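# Chapter 3: Being Ready, and Other Things We Mean to Get Round To

Ask a room of people whether they are prepared for a small emergency at home and most hands go up. Ask where the plasters are and the hands come down again, slowly, with a good deal of looking at the ceiling.

The gap between those two answers is the subject of this chapter. Economists call it a problem of low-probability loss. Psychologists have several names for it, most of them longer. Lise MacDonald, who ran evening classes in household management in 1968, called it "the drawer", meaning the one in every kitchen where good intentions are kept with the dead batteries.

Her students were asked to write down what they would do if the lights went out on a Sunday evening. Nearly all of them began with a torch. Very few went on to say where it was, and one wrote that he would look for it with a candle, having first looked for the candle with the torch. MacDonald gave him full marks for candour.

Preparation is a purchase made by one person on behalf of another. The buyer is calm, has a shopping list and thinks the whole thing slightly silly. The user is bleeding on the lino. They happen to share a name and an address, but they rarely consult each other, and the calm one does all the packing.

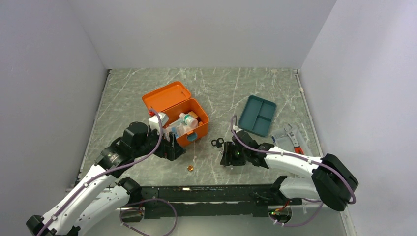
**Figure 3.1** An orange first-aid box with its lid open.

Buying the box is the easy part, and shops are glad to help. Keeping it useful is dull work that brings no thanks. Tape loses its stick. Scissors are borrowed for wrapping paper and begin a new life elsewhere. Ehsan Chaudhry's survey of 503 households in the town of Vunard found that most owners could say what colour their kit was, while only 16 could list what was in it. He included his own household, and has asked us not to say which group it fell into.

We shall look first at how people judge small risks (badly, but in a regular way, which is helpful to anyone writing a textbook). We then turn to the habits that keep supplies in order, including the Lachance calendar, a method of checking one cupboard each May that works very well for people who own a calendar and look at it.

Before reading on, write down where your own torch is kept. Then go and see. If you are gone for more than a few minutes, section 3.1 was written with you in mind.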